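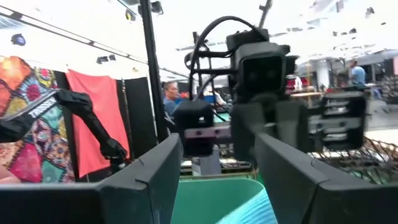 The maintenance order for Cell 14 at the Jesine works ran to 3 pages and permitted no improvisation. It required that the left finger of the gripper be inspected before the right, that the cable over the camera module be examined along its full loop, and that the facing arm be left standing until both inspections were signed. The technician, who had come from Cabrera in February with a good reference, read the order twice. A light blue cloth had been placed in the green bin between the fingers, and the order made no mention of a cloth.

An inquiry was sent to the Sitero office. The reply stated that unlisted articles were to be recorded and left in position. The technician recorded it.

The fingers were found sound. The wrist screws were tightened to the figure in the manual, and the counter, which stood at 2,143 cycles, was not reset. At 4:56 the cell was started for its test movement. The gripper lowered itself to the bin, closed on the cloth, raised it, and folded it once before setting it down.

No folding routine had been issued to Cell 14. The technician consulted the log and found one earlier entry on the subject, written in the hand of the previous technician, since transferred to Ernell. It read: "Leave the cloth. It practices."

The technician signed both inspections and entered the cloth on the list of required equipment.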